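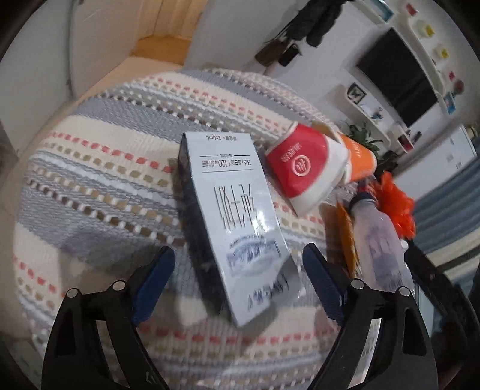 Search the list archive: Enter keywords Go

Re: Clearing up after the Plekwood morning

Nouhaila Benmoussa wrote, 28 Sep 2021:
> Can we agree what happens to the tables before we lock up? I stayed
> 37 minutes past the end last time sorting cups and cartons. Also, does
> the striped cloth go in the Clunham box or the Jumcombe one?

Hello all,

The cloth is the one from Jumcombe, so please put it back in that box. Clear everything off it first and shake it outside. It goes in at 30 in the machine, on its own – the pink stitching ran slightly in January when I washed it with the tea towels.

For what gets left on the table:

Paper cups, red or orange, go in the general bin. Our recycling lorry won't take them.

Milk cartons, including the little 250mL ones, should be emptied into the sink, rinsed and squashed. There is a crate for them under the hatch.

Plastic bottles go in the green bag. Leave the caps on.

We have the hall until 3 and the Lacerda lot come in straight after, so I would like to start on the tables 8 minutes before the end. I can do the next one. Could someone else bring bin bags? We are down to the last roll.

Regards,
Pam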